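Back to the robot thing (sorry, garden people)

I finally have enough examples to train on, so here's where the tabletop project has ended up since I last wrote. Quick recap for anyone who wandered in: I'm teaching a simulated arm to tidy a table, and it learns by copying. I drive it around with a game controller, every run gets saved, and the policy tries to do what I did. My name for the whole mess of scripts is Stosley. Don't ask.

The count as of last night is 1303 runs! A good chunk of those are me being clumsy, and I went back and forth for ages on whether to throw the clumsy ones out. I kept the wobbles and dumped anything where I gave up halfway.

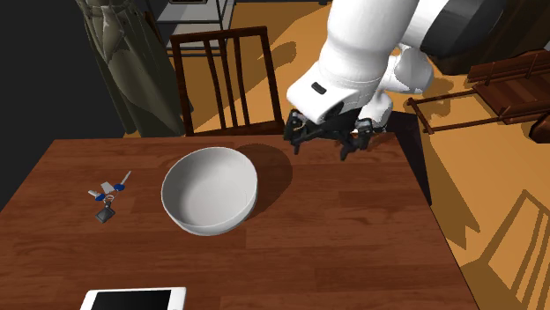

The part that eats my evenings is the resets. Each run starts with a fresh layout, and my first version of the shuffler was way too timid, so everything landed within a hand's width of where it was before. The policy loved that (of course it did) and fell to pieces the second I moved anything. Now the shuffler picks from 64 starting layouts, jitters each one, and swaps the objects too. I also move the camera between batches, which I should've been doing back in July.

Lighting is the other thing. I spent a whole weekend on shadows, which sounds silly, but my early model was clearly paying attention to them, and when I changed the light direction it reached for the wrong spot over and over. So the light gets shuffled as well.

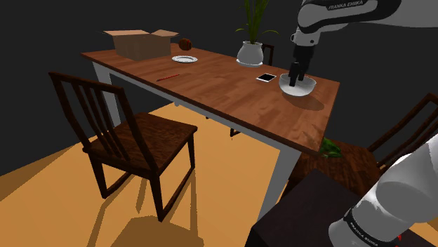
Gripper over the bowl, with a fuller table this time.

My rule at the moment is 10 runs per layout and then a break, or my thumbs go and the driving gets sloppy. I tag each run with a short sentence while I still remember what I was trying to do. Typing those is dull, and I've caught 6 so far where I wrote "plate" and meant "bowl." There are surely more in there.

Next up is training on the full set overnight and seeing what it does with layouts it's never met. I'm also tempted to write a little viewer for skimming old runs, since my folder names stopped making sense ages ago.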